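4.2 Setting Up the Meltora Nest Box Counter

1. Mount the bracket on the trunk 210 cm above ground, facing away from the prevailing wind.
2. Fit the counter over the entrance hole and hand-tighten both screws.
3. Turn each screw a further quarter turn with a hex wrench.

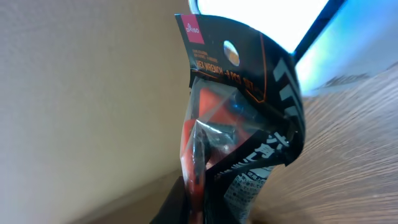 Hex wrench set, 8 pcs.

Caution: Do not adjust the bracket once eggs are present. Complete all mounting work before the first visit in May.

4. Slide the battery tray in until it clicks. The status light blinks green twice.
5. Hold SET until the display reads 100, then release. The log is now clear.
6. Enter the box number from your Cellstead site sheet.

Note: The log holds 216 hours of entries. Older entries are overwritten.

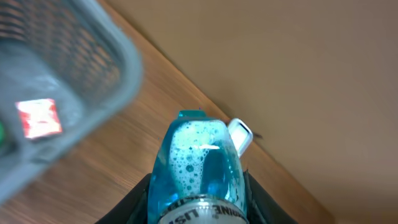

Can the counter tell a parent bird from an intruder?
The sensor records every pass through the hole and does not identify species. Compare the log with your own watch notes before reporting a visit rate.

7. Close the rain cover and check that the seal lies flat.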